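Vedanano Open Day

The Vedanano Open Day is a yearly public visit to the Vedanano robot workshop, held on a Monday in March, when most of the machines would otherwise be doing paid work. I've been three times now, and since the old entry on this wiki was two lines long and had the wrong month in it, I offered to write a proper one. Corrections are welcome on the talk page, especially from anybody who was at the first one, which I missed.

Background

Vedanano builds handling cells, meaning a robot arm, a table, some cameras and the software that ties them together. The firm started out moving machine parts for Begović, a pump maker across the road, and the open day grew out of that. Families of the Begović workers kept asking to see the arms, so one year the doors were simply left open after lunch. The next year there were signs and a coffee urn.

Velimir Babić has run the day ever since. He used to set up the cells himself and still does most of the talking, usually with a screwdriver in his shirt pocket. If you ask him a question you will get the long answer (bring water!).

The visit

Groups of up to 21 people go through at a time. The first stop is the parts hall, where an arm sorts pump seals into trays. It's quick and noisy and the kids love it. The second stop is a bench where visitors can teach a small arm to stack blocks by moving it around by hand. I knocked my stack over twice, and then a girl of maybe nine had a go after me and did it first time.

The last stop is the glass table, and for my money that's the one to come for. The project is called Elloteo and it deals with picking up household glass: vases, jars, that kind of thing. Clear glass is a headache for a robot. A depth camera measures how far away things are, and with a clear vase it often measures the wall behind it, or gets a bright reflection and decides there's a lump in midair. You see this on the big screen next to the table, where the camera's idea of the world is drawn in colored dots. A mug comes up as a nice solid mug. A vase comes up as a hole with some confetti around it.

The glass demonstration

Babić begins with the table set and the arm parked, and he lets people look at the screen for a while before anything moves. He swaps vases in and out and asks the group to guess which one the camera will lose. Most of us bet on the plainest one the year I kept score, and plenty of us were wrong. Ribbed glass gives the system edges to hang on to, but the edges repeat, so it can match the wrong rib in the left view with the right rib in the other and put the vase closer than it is. Hammered glass is worse in its own way, because every bump throws back a highlight of its own and they all shift when the camera moves. Colored glass tends to be easier. The pink piece is a crowd favorite and I think Babić knows it.

Elloteo's answer is a program named Cisis, which was trained on 200 pieces of glassware, a lot of them bought at flea markets. It ignores the depth reading wherever it suspects glass and works out the shape from ordinary color pictures instead. Then comes the picking, done slowly, with soft pads on the fingers. On my last visit the arm made nearly every pick it tried. The one it fumbled was a narrow-necked vase that tipped against the rack and got the biggest gasp of the afternoon. It didn't break. Babić said a few words I won't put in an encyclopedia and set it back up.

Practical notes

The doors open at 2 in the afternoon. Entry is free, but you need to sign up at the front desk because of the group size. Closed shoes are required in the parts hall and they do check. Photos are fine everywhere except the design office. Parking on the Begović side fills up early, so I walk from the bus stop, which takes about ten minutes if you don't stop at the bakery. I always stop at the bakery.

See also: Elloteo; Cisis (software); Begović

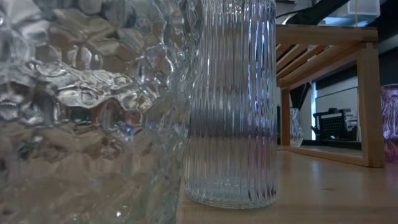 Textured and ribbed glass on the Elloteo table, with the wooden rack behind.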